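Questions about the fridges in our rooms

Dakley Rooms, guest and tenant information
Last changed: 15 Apr 2018

We receive many messages about the small fridges, so we have collected the answers on one page. If your question is missing, please write to the office and mention your room number in the first line.

Which rooms have a fridge?

All the rooms in the Ploseseck house have their own fridge. In the Anozie house there is a shared kitchen on each floor, and the fridges there are divided by shelf. Your shelf has the same number as your door. Please do not bring a second fridge with you, the wiring in both houses is old and the fuses are small.

What does the freezer part look like?

It is one compartment on top, above the main door. It has no drawers inside and no shelf, only the flat bottom. You may lay a few packets directly on it. It is not made for a big family shopping, and a whole chicken will fit only if you have nothing else.
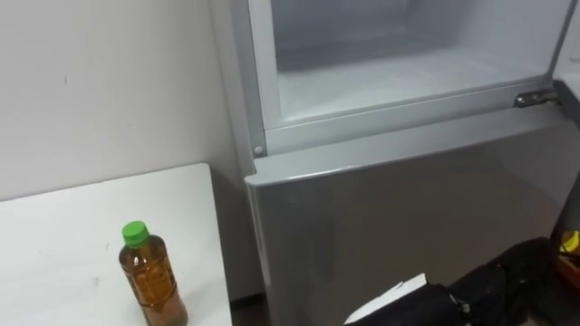 Freezer compartment open and empty, with the lower door closed. Bottle of tea on the table.

A little frost on the bottom is normal and you do not need to do anything about it. When you cannot see the white floor clearly any more, or when packets begin to stick to it, it is time to defrost.

How do I defrost it?

Take everything out of the freezer part first. If your food must stay frozen, ask in the office and we will keep it in our big freezer until the evening. Then turn the dial to 0, pull the plug, and leave the freezer open. Put a towel in the bottom of it and another one on the floor in front.

It takes between 3 and 5 hours, depending on how thick the ice is. In June it goes faster than in winter. You can put a bowl of hot water inside if you are in a hurry, but put a folded cloth under the bowl. Please change the water when it becomes cold.

Never use a knife, a screwdriver or a spoon to break the ice. Behind the wall of the freezer there is a thin pipe, and when it has a hole the fridge is finished. This has happened to us in two rooms and the tenants had to pay for it, which was not pleasant for them or for us.

What do I clean it with?

Warm water and a small spoon of baking soda is enough. Wipe the bottom, the walls, and also the lip under the freezer floor, where the crumbs and the old water like to stay. Dry everything well before you put the plug back. For the front of the door use a soft cloth which is only a little wet. The rough side of the sponge leaves lines in the surface and they do not come out again.

How long should I wait before I put the food back?

After you connect the fridge, wait 2 hours for the lower part. For the freezer it is better to wait until the next morning. If you put in warm food too early, the new ice will come very quickly and you will do the same work again.

Which number should I choose on the dial?

We recommend 3 for most of the year. In hot weather you can go to 4. At 5 the motor works nearly without a pause, it is louder, and the lettuce freezes at the back.

The fridge makes a noise at night. Is it broken?

Probably not. The motor starts and stops by itself, and sometimes you hear a small click or a sound like water running. If it rattles, look if something is touching it. Very often it is the table. Keep a small gap between the table and the fridge — the width of two fingers is good. The same is true for bags and bottles standing beside it.

May I put drinks in the freezer to cool them?

Plastic bottles, yes, for half an hour, if you do not forget them. Glass bottles and cans, please no. Iced tea and juice need more room when they freeze, so a full bottle may open by itself and then you have a sticky compartment to clean. The lower part cools a bottle well overnight.

Something on the door or the hinge is loose. May I fix it myself?

Please leave it and tell us. The screws are soft and they turn round easily if the screwdriver has the wrong size. Our repairs are done by Favov, and they come usually within two working days. Empty the fridge before they arrive and wipe it if you have time.

What must I do with the fridge when I move out?

Empty both parts, defrost the freezer, clean it and leave it unplugged with the doors a little open, so that no smell can grow inside. Sauces and butter for the next person are a kind thought, but we have to throw them away. Unopened food you can bring to the box in the hall of the Anozie house.

Whom do I call if the fridge stops completely?

First check the plug, and after that the fuse box in the corridor. If there is still no cooling, call the office on extension 1651. Outside office hours leave a message with your room number, and keep the freezer closed as much as possible until we call you back.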